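19 Jan 2023

My town has decided to become intelligent. The Sandgate council voted for it at the last meeting, right after the item on goose droppings, and we are now a Connected Community, or will be once somebody finds the money to connect us to something.

I read the whole plan. It runs to 283 pages, and I'd like some credit for that, because I'm fairly sure at least two of the people who voted on it did not. Most of it is drawings of slim, happy pedestrians crossing Salazar Avenue under trees we don't have. One of them is walking a greyhound. There is a tram in the background of page 40. We have never had a tram. We have the 40 bus, which comes when it's in the mood, and which the plan mentions once, in a footnote.

What we're getting, as far as I can tell, is smart parking. Sensors go in the pavement along Salazar Avenue and around the library, they report to a system at city hall, and the system tells your phone where the open spaces are. I can already tell you where they are. They're behind the old Busard furniture store, where they've been since it closed, and you don't want to park there either.

The sensors will also "inform dynamic curb pricing," a phrase that shows up a lot once you get past the greyhound. I think it means the meter costs more when you need it.

Then there's the matter of what all this is going to run on. The tech appendix is the only part with no drawings in it, and it's the part I liked best. It talks about servers, storage, who replaces what and how fast. Real boxes with real boards in them, in a closet at city hall that currently holds the Christmas banners.
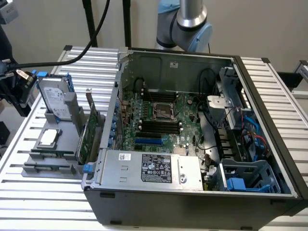
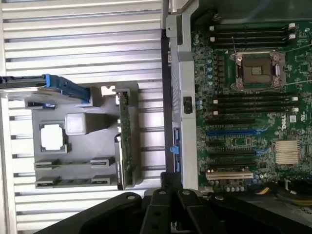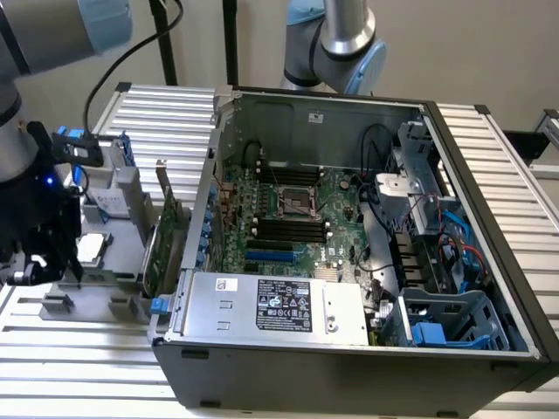
The appendix wants a five-year replacement cycle for all of it. I'd love to know who in the budget office has seen that number, given that the traffic light at Salazar and Third has been on a replacement cycle since my kids were in car seats. They drive now. They sit at that light and text me about it (parked, they claim).

Over in Tavgate they did this already. They got the sensors, the app and a big screen outside the train station that was supposed to show air quality and community events. I was there in the fall and it showed the time, wrong, and an ad for a mattress sale. To be fair to Tavgate, the parking thing does work. I found a space in two minutes and paid so much for it that I skipped lunch.

I'm not against any of this. I like gadgets, and I'd be glad to have a bus stop that knew where the bus was — that one's in the plan too, under "future phases," next to the fountain. I just think if you asked people on my street what they wanted first, you'd hear about sidewalks. Mine ends in front of a hedge. You step into the road, walk past the hedge, and step back up, and in winter you do it in the dark.

Public comment is open until March. The form is online and limits you to one choice from a drop-down menu. Sidewalks aren't on it. I picked "Other," and it asked me to rate the app.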